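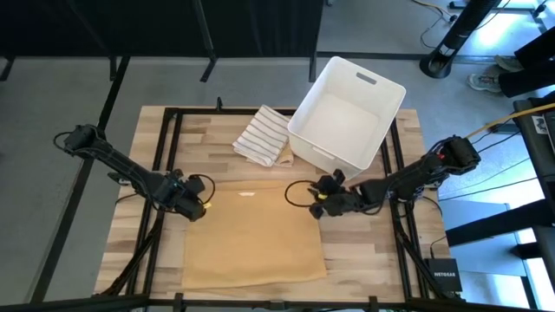 3.2 Collecting the towel demonstrations

Figure 2. Our two-arm station seen from overhead, with a folded striped towel and an open white bin at the back of the table and a sheet of tan paper towards the front.

I'll be upfront that this part of the project ate far more of our time than the training did. We wanted the policy to learn from people moving two arms at once, so every example in the Corkmont set was teleoperated, with one operator driving both arms. Ginevra Valentini and I did most of the driving at the start, and Ghislain Girard joined us in June once we'd worked out what we were asking for.

The table layout is the one in Figure 2. The arms are mounted on opposite sides and reach in towards the middle, which gives them a shared zone where either gripper can grab things (and where they can whack into each other, as we found out in the first week). We kept the same butcher-block top for the whole collection. I'd been keen to swap surfaces partway through for a bit of variety, but Floarea Dinu talked me out of it, and I'm glad she did – we had plenty of variation to deal with already just from how cloth lands when you drop it.

An episode starts with the operator calling out the task and ends when both grippers are back over their own halves of the table. We recorded 4000 episodes, split across 7 tasks. Folding and stacking took up the biggest share, followed by putting a folded cloth into the bin. Fumbled grasps stayed in as long as the operator recovered and finished the job. We threw out an episode only if an arm faulted or somebody had to reach in by hand.

Our operators had very different styles, and you can pick them apart in the joint traces without looking at the names. Ginevra moves one arm at a time and parks the other. Ghislain gets both going together and is a good deal faster, though his grasps are sloppier on the thin cloths. We argued for ages over whether to coach everyone into one style and in the end left it alone, apart from a short written guide covering where to pinch a towel edge and how high to lift. Section 5.1 has the results broken down by operator, for anyone who's curious.

Labelling was done in two passes. The operator marked success or failure straight after each episode, then Beatriz Cunha went back over the recordings and noted the start of each grasp and release. When her call differed from the operator's, we used hers. The disputed ones were nearly all stacks with a corner hanging out, and we counted those as failures if the corner touched the tabletop.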